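Notebook, handheld demos, Ollusero bathroom task
2023-10-15
Written up the same evening, mostly for Carmela and whoever picks up the training run

Starting with the numbers so I don't bury them. 351 demos recorded since the last entry. 264 survived the filter. The rest went out for lost tracking, or for jaw width that froze partway through, or (a good share of them) because the operator forgot to close out the take and the next one got glued onto it. The Mundau people told us in June to expect almost no rejects with handheld grippers. I would like to see the floor they recorded on.

Task today is the sink set. Pick a thing up from near the sink, set it on the counter, let go, back off. Two hands, one on the thing and the other free to steady or move whatever is in the way. On paper this is the easy set. I wrote in the last entry that I thought easy sets were giving us a false picture of progress and I still think so, but Carmela wants a clean baseline before we try anything with a drawer, and that's fair.

Morning was mostly lost to calibration. The marker cubes read fine when the operator holds both grippers out in front and keeps the wrists level. Roll the right wrist past a certain point, the way anybody does when reaching around a faucet, and the front face goes edge-on and the estimate starts hopping between two poses. The solver picks one, then the other. Played back at quarter speed the gripper looks like it's shivering. We smoothed it. Smoothing hides it. I'm writing that down because in two months somebody is going to look at the plots and say the wrist data is good.

Tried the Brurov tracker config again, the one with the longer window. Better on the hopping, worse on fast moves, lags enough that the jaw closes before the hand arrives. Went back to ours.

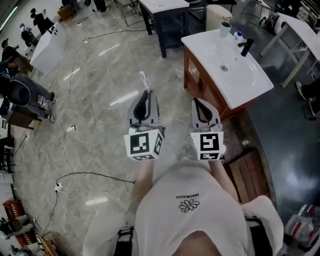
Why not just drive the arm by remote control and skip the handheld grippers?
Because a handheld demo takes a fraction of the time and lets the operator feel the contact, which a remote rig with no force feedback doesn't give them. The price is that every motion is a human motion, and some of those the arm can't follow.

That last point is the one I keep chewing on. Ran the reachability check over the 264 survivors against the arm model. Didn't like it. People lean. People step half a pace to the side and don't know they've done it. The base doesn't step, at least not in the version we're deploying to, so a demo that looks perfect to a person turns into a joint limit the first time the arm tries it. Carmela's view is that the policy learns relative motion and this washes out. My view is that it washes out in papers. We agreed to hold back every demo with a clear foot shift and train once with them and once without. I've marked them in the sheet, column F. If the two runs come out the same I'll drop the subject.

Notes on the shooting itself.

Operators should start with both grippers in view. Twice today the take began with the left one down by the hip, so the first stretch has no left hand at all and the filter keeps it anyway, filling in a hand that sits still in space. Fixed the filter after lunch. It now drops any take where either cube is missing in the opening second. Need to rerun it over the June batch, which I expect to be ugly.

Glare. The floor is polished and throws the overhead lights right back at the head camera. When a bright streak lands behind a cube, the corners wash out and detection gets flaky. Turned exposure down a notch. Helped the cubes, made the dark finger pads hard to separate from anything dark behind them. No good setting found. Carmela suggests matte sheet on the floor in front of the sink. I said then we're training on a matte floor. She said fine, do half and half. Order the matte sheet.

Cables. Stop leaving them where the operator walks. I don't care so much about the pictures, the model can learn to ignore a cable. I care about people looking down at their feet in the middle of a demo, because the head camera goes wherever the head goes and we get a second or two of floor right when the hand is doing the useful part. It happened enough today that I started calling it out over the operator's shoulder, and then they looked at me, which was worse.

Faucet contact. Several takes have the right gripper brushing the spout on the way out. A person doesn't mind. The arm will stall or shove. I'd throw all of them out. Carmela would keep the light ones so the policy sees that corner of the space. Left in for now, tagged "brush".

Grip speed is all over the place. Some operators snap the jaws shut, some squeeze down slowly. In the logs the same object gets closed on in wildly different amounts of time. The averaging does something in between that matches neither. Asked everyone to close at a steady pace, and for ten takes they did.

Afternoon, replay on the bench arm with the first checkpoint. This one was trained on the older set of 289, so none of today's data is in it. What I saw: approach is decent. Hand opens at a sensible height. Then it hangs over the object for a while, dips, comes back up, dips again, and closes a little high. It got the cup when the cup was upright and near the middle of the counter. Moved the cup toward the back and it went for the place where the cup used to be. I was told this is a data quantity problem. Everything is a data quantity problem until the budget is gone.

Carmela Marchetti (full name for the shared log, they asked for it) watched the same runs and wrote "promising, hesitates at grasp." I wrote "memorized counter." Both notes are in the log. Take your pick.

Grīnberga has asked for a short clip by the end of the month. I'm against sending one of the good runs alone. If we send a clip, send the one where it misses, too, at the same speed and with no cuts. Carmela says she'll ask what they want it for.

Disk: the raw folder is at 559 GB and the old machine is close to full. Moved the June takes to the second drive, checksums match. Please don't delete anything from raw until I've rerun the new filter, even the takes that look like junk.

To do
Rerun opening-second filter on June batch
Two training runs, with and without column F
Matte sheet, enough for the area in front of the sink
New print of the right cube's faces, one corner is lifting
Ask Brurov if the window length can change with hand speed
Tape a standing spot on the floor and see whether operators keep to it
Cup at the back of the counter, thirty more takes at least, different operators

Open question I don't have an answer to: if we tape the standing spot, and lay the matte sheet, and tell people how fast to close their hands and where to look, how much is left of the argument that these demos are natural? Talk about it before the drawer set.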